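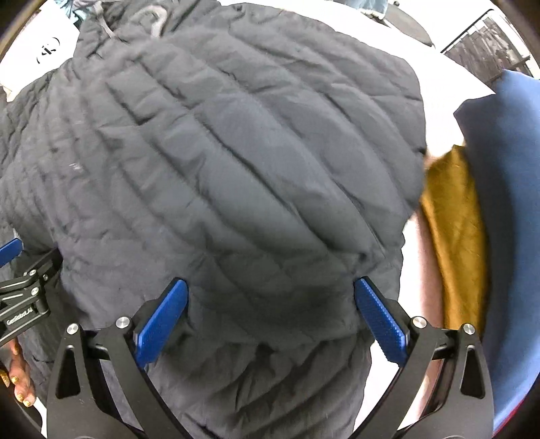 Nivaldo Vasconcelos learned to pack winter clothes from his aunt, who had a dry cleaning shop in Magalhães. He was 12 years old and the work bored him very much. Now he has his own storage service in Kirwood, called Weltum, and every spring people bring him the coats they do not want to see until December.

I visited him in the morning, before the first customers. On the long table there were coats in several piles, and he continued to fold while we talked.

"The wool coat is easy," he told me. "It is heavy but it obeys. The puffer jacket has air inside, and the air has its own opinion."

I asked him how he convinces it. He took a jacket from the pile, closed the zipper up to the neck and laid it with the front side down. The sleeves went across the back. Then he began to roll from the bottom, slowly, stopping after each turn to press with his forearm.

"People press in the middle with the fist. Then the air goes to the two sides and the roll opens again. You must send the air in one direction, to the collar, and give it time to leave through the seams."

He does not like vacuum bags for down. Some customers ask for them, and he says yes only for a short trip. For the summer he uses large cotton bags that he orders from Ginura, a small sewing workshop, and he leaves the jacket almost loose inside. The tight roll is for suitcases.

"In 2011, my first year, I kept everything compressed from April to October," he said. "I was proud of how small the shelves were. In October I opened the bags and the jackets were flat like a tablecloth. I spent two weeks with tennis balls and a dryer." He laughed, but he still remembers which customer was the most angry — a ski teacher with three jackets.

Today he stores around 1000 pieces each summer. Every piece gets a paper tag with a number, and the number is also written in a notebook. The last one he wrote before I came was 2201.

What should a person do at home, without such a table? Nivaldo thought a little.

"Empty the pockets first. I find keys, I find half a sandwich. Tie the cord of the hood, so it does not catch in another zipper. And wash it before, not after. A stain that sleeps all summer does not want to wake up."

Drying is the part where he is most strict. He asks customers to wait one more day after they believe that the jacket is dry, and if he feels a lump in the filling he sends it home again.

At the end I asked which coat he wears himself. He pointed to a hook behind the door, where an old brown parka was hanging by its hood.

"My aunt would be ashamed," he said, and went to open the shop.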